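印刷する | メールで送る

カテゴリー:助成事業の経過報告 / 地域のくらし・ものの循環

5月 事業担当 ルドガー・シュタインバッハ(Ludger Steinbach)

アーンビー地区「靴の修理と譲渡」事業 中間報告

1.報告の対象

本報告は、ウォルク基金から助成を受けて実施している靴の修理・譲渡事業について、前回の報告以降の進み具合をまとめたものである。対象地域はアーンビー地区の全域と、隣接するラストコムの一部である。会計の詳細は別添の収支表に記載したので、本文では大きな変動のあった費目だけに触れる。

2.受け入れの状況

期間中に受け入れた靴は351足であった。前回報告の時点では子ども靴が大半を占めていたが、今期は大人用の革靴と通勤用の靴が増えた。ラストコムの図書館に回収箱を置いたことの影響が大きいとみている。図書館の利用者は年齢層が高く、退職を機に仕事用の靴をまとめて手放す人が目立った。

一方、アーンビー小学校での回収は想定を下回った。学年末の配布物に案内を入れてもらう予定だったが、原稿の提出が締め切りに間に合わず、掲示板への貼り出しだけになった。次の学期は早めに学校事務室へ原稿を渡すこととし、すでに下書きを送ってある。

受け入れ時の点検では、次の項目を記録している。

・サイズ表記の有無と実寸
・靴底の減り方(左右差を含む)
・接着のはがれ、縫い糸の切れ
・中敷きの状態
・靴ひも、留め具の欠け
・元の箱の有無

元の箱の有無を記録するようになったのは今期からである。箱があるとサイズと品番の確認が早く、棚への収納も楽になる。箱のない靴には、譲り受けた無地の箱か紙袋をあてている。紙袋は積み重ねがきかず、棚の下段が崩れやすいため、できるだけ箱に切り替えたい。

3.修理

修理は、駅前通りのリルカー靴修理店に技術指導をお願いし、作業室で行っている。今期の内容は靴底の張り替え、かかとの交換、接着のやり直し、靴ひもの交換が中心であった。縫製が必要なものは作業室では対応できず、店に持ち込んでいる。持ち込み分の工賃は当初の見積もりより高くついた。理由は革靴の比率が上がったことで、単価そのものは変わっていない。

修理講習は2回開いた。1回目は接着と靴底、2回目は革の手入れを扱った。2回目の申し込みは定員の15人に達したが、当日の欠席があり、用意した材料が余った。余った保革クリームと布は作業室の備品に回した。参加者からは、家に持ち帰って続けられるよう手順書がほしいという要望が複数寄せられた。A4両面で1枚のものを作成中で、図の部分がまだできていない。

接着剤の換気については、前回の現地確認で指摘を受けた。窓側に作業台を移し、使用時は窓を開けることにした。冬場は室温が下がり、乾燥に時間がかかったため、接着作業を午前中にまとめ、翌日の午後に仕上げる流れに改めた。換気扇の設置は建物の所有者と協議中であり、外壁に穴を開けることの可否がまだ決まっていない。 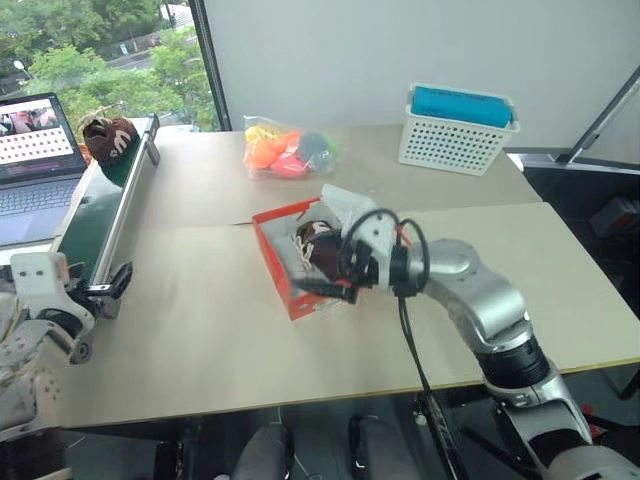
ひも付きの濃い茶色の靴。箱の赤い外側には小さな表示部分がある。

4.保管と在庫

保管場所は作業室の奥の部屋を使っている。棚を増やし、サイズ別から「用途別、次にサイズ」の並びに変えた。通学、通勤、屋外作業、式典の区分である。相談に来る人はまず用途を言うことが多く、サイズ別では探すのに手間がかかっていた。並べ替えには予定より日数を要し、その間は譲渡会を一度見送った。

在庫表は表計算ソフトで管理している。入力の遅れが課題で、期末の棚卸しでは表と現物に21足の差があった。多くは修理店に持ち込んだまま「保管中」となっていたもので、伝票と突き合わせて修正した。片方だけが棚に残っていた靴もあり、もう片方は乾燥用の棚から見つかった。今後は持ち込み時に伝票の控えを箱に入れ、戻った時点で抜き取る。

湿気への対策として、除湿機を借りて夜間に動かしている。革靴にかびが出たものがあり、状態の悪いものは廃棄した。電気代の増加分は光熱費の枠内に収まっている。

5.譲渡と貸し出し

譲渡は、月例の譲渡会と、相談窓口からの紹介の二通りで行った。譲渡会の開始時刻は午前10時としていたが、夜勤明けの人から早すぎるとの声があり、後半の回は午後2時に改めた。午後に移してからは家族連れが増え、子ども靴の減りが早くなった。

面接や式典用の靴は貸し出しとしている。返却の期限を設けていたものの、就職が決まってそのまま履き続けたいという申し出があり、個別に譲渡へ切り替えた。規程に定めがなかったので、次期に向けて条文を追加する。案は別添の通りであり、ご意見をいただきたい。

サイズの偏りは解消していない。婦人靴の大きいサイズと紳士靴の小さいサイズが慢性的に足りず、希望を聞き取って順番待ちとしている。ラストコムの回収箱に不足サイズの一覧を貼ったところ、婦人靴は少し集まり始めた。紳士靴には目立った変化がない。

6.予算の執行

大きな変動は次の通りである。

・工賃:見積もりを超過。縫製の持ち込みが増えたため。
・材料費:ほぼ計画通り。靴底用のゴム板をまとめて仕入れた。
・印刷費:未執行が多い。学校向けの案内と手順書が次期にずれ込んだ。
・備品費:棚の購入により執行済み。
・交通費:ラストコムへの回収が加わり、やや増加。

工賃の超過分は、印刷費の未執行分からの流用を希望する。流用の範囲は交付要綱の定める限度内である。手順書の印刷に必要な額は残してある。

7.次期の予定

学校向けの案内を早期に配布し、アーンビー小学校での回収をやり直す。修理講習は革の手入れを再度取り上げ、定員は据え置くが、欠席に備えて補欠の受け付けを行う。縫製については、中古の工業用ミシンの譲り受けについてリルカー靴修理店から話があり、設置場所と電源を確認している。導入できれば持ち込み分の工賃を減らせる見込みだが、操作できる人が限られるため、今期の数字には織り込んでいない。

換気扇の件は所有者の回答があり次第、別途連絡する。回答が否であった場合は、接着作業のみ別の場所に移すことも検討する。候補としてラストコムの旧郵便局の一室を見たが、流しがなく、借りる場合は水回りの工事費を誰が負担するかを詰める必要がある。

別添:収支表、貸し出し規程の改正案、講習の参加者アンケート集計

印刷する | メールで送る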